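Print this page | E-mail this page

In Defense of the Handwritten Sign

The printer at my branch library has been broken since February, and the place has never been easier to use.

Before that, every notice in the building came off the same template. Gray border, logo of a book with wings, eleven-point type. There was one on the restroom door that ran to four paragraphs, and people read it the way they read the back of a shampoo bottle. Then the printer died, a replacement part was ordered from a company called Steinbach, and the staff were thrown back on what they had in the drawer. The restroom sign now says KEY AT DESK. The key is at the desk. I have watched grown adults weep with gratitude, or at least stop rattling the handle.
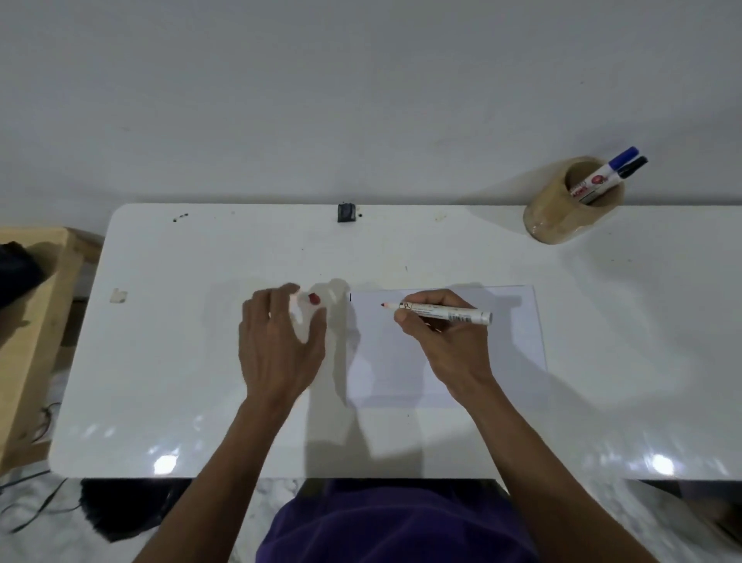
So does bad handwriting ruin a sign? Only when it can't be read from where the reader is standing, and most bad handwriting can be read perfectly well once it is three inches tall.

A printed sign costs its author nothing. You can type until you run out of grievances, shrink the font, and keep going. My apartment building is managed by an outfit called Vestar, which last winter taped up a notice in the elevator about the recycling. It was 394 words long. I know because I typed it out for a friend who didn't believe me. The ride to my floor takes nine seconds, and I never got past the definition of "rigid container." A person with a marker and a single sheet would have given up after "NO PIZZA BOXES," and we would all know where we stood with the pizza boxes.
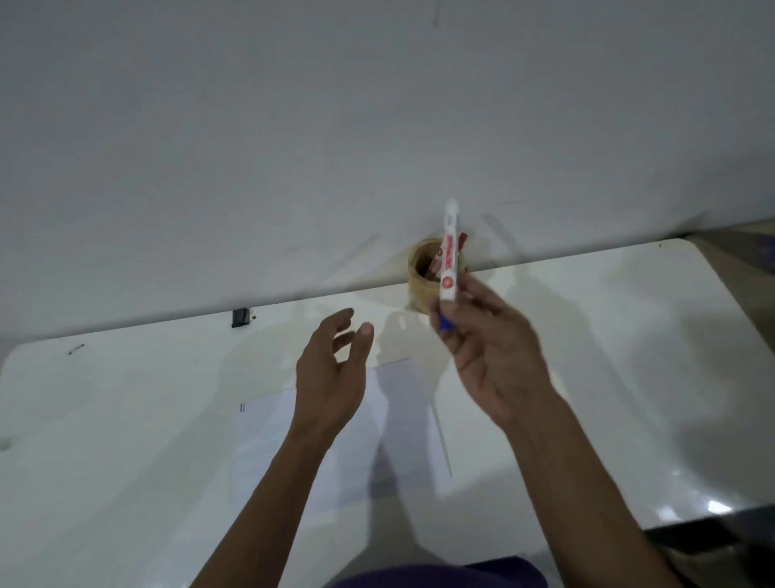
The other thing you lose with type is any idea that somebody meant it. When the bakery on Gumier Street runs out of rye, a scrap goes up in the window saying so, with the word "sorry" squeezed in at the end where the letters had to get thin. I believe that sorry. I do not believe "We apologize for any inconvenience," and I don't think whoever wrote it expected me to.

I'll admit the case against. Handwritten signs come down with a kind of fury, too. Anyone who has shared an office fridge knows the underlined YOUR, the second underline, the exclamation point that went through the paper. A garage near me has one in the window about turning around in the driveway that I would call a threat. Still, I don't turn around there. I have ignored 89 laminated requests not to do something in my life, conservatively, and obeyed that one.
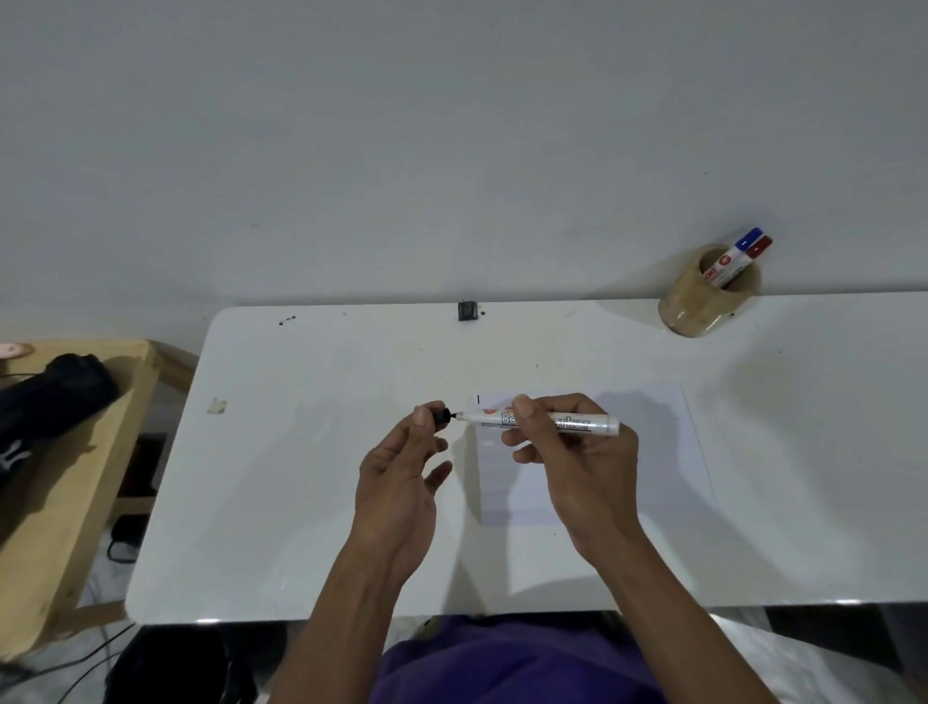 Schools used to teach lettering, which sounds quaint until you've tried to fit GARAGE SALE on a piece of cardboard and ended up with GARAGE SAL and a small vertical E. It takes a bit of planning. You have to decide what you want to say before you say it, and you have to leave room. I can name several state agencies that would benefit from the exercise.

The part from Steinbach is now expected by summer. I have considered writing to ask them to take their time, by hand, in large letters.

More in Opinion
The Self-Checkout Does Not Love You
Why I Still Own a Phone Book
Dronik Avenue Has Enough Roundabouts
Against the Scented Candle
4000 Unread E-mails and a Clear Conscience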